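Trulleo Opens Enrollment for Study of Wearable Dialysis Unit

GUNDEN – Trulleo, a maker of home kidney care equipment, today said it has opened enrollment for a clinical study of its Wolley wearable dialysis unit. The study will enroll 400 adults with end stage kidney disease who are already on dialysis, either at a clinic or at home.

Dialysis machines do part of the work of the kidneys in people whose own kidneys can no longer clear waste and extra fluid from the blood. Most patients in the study area travel to a clinic three times a week and sit for several hours each time. The Wolley unit is worn on a belt and is designed to run at a lower flow rate over a longer part of the day.

"Many of the people we talked to while planning this study have built their whole week around a chair in a clinic," said Teodora Karagiannis, chief executive of Trulleo. "We want to find out how well a smaller unit does the same job, and what it is like to live with. The study is set up to answer both questions."

Patients will be assigned at random to one of two groups. The first will use the Wolley unit at home after a training period at their clinic. The second will stay on their current treatment. Both groups will have the same blood tests on the same schedule. The main measure is how much urea is cleared from the blood over one week. The study will also track blood pressure, fluid weight, infections at the access site, hospital stays and sleep.
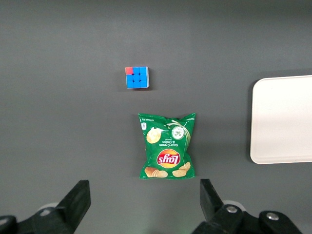

Enrollment is open at 17 clinics. The lead site is the Shehu Kidney Center, where Shahab Golestani, M.D., is principal investigator. The center took part in an earlier short-term study of the unit, in which patients wore it under direct supervision.

"That first study told us about safety over a single day," Dr. Golestani said. "It was never meant to tell us what happens over months, with people cooking dinner, going to work and getting up at night. We also need more data on clotting in the filter, and the new protocol has regular checks for that."

Training will be led by dialysis nurses at each clinic. Patients will learn to change the filter cartridge, check the battery, respond to alarms and disconnect safely. A family member or other care partner may attend but is not required. A nurse phone line will be staffed at all hours, including Sunday, when many clinics are closed.

"Patients do not go home with the unit until they and their nurse both agree they are ready," said Orysia Symonenko, R.N., director of patient training at Trulleo. "If that takes another week, it takes another week."

Adults may be able to join if they have been on dialysis for at least six months and have a working access site. People who are pregnant, who have a bleeding disorder or who have a kidney transplant already scheduled cannot take part. Patients who are on a transplant waiting list may join and will keep their place on the list. Those who are interested should speak with their kidney doctor first.

The Wolley unit is an investigational device and is not approved for sale. Trulleo expects to complete enrollment in October and will report results after the last patient has finished follow-up.

About Trulleo

Trulleo develops and makes equipment for home kidney care, including water treatment units, tubing sets and filter cartridges. The company is based in Gunden.

Media contact: Mirsad Yordanov, Trulleo Communications
Clinic and investigator contact: Mirjana Radonjić, Trulleo Clinical Affairs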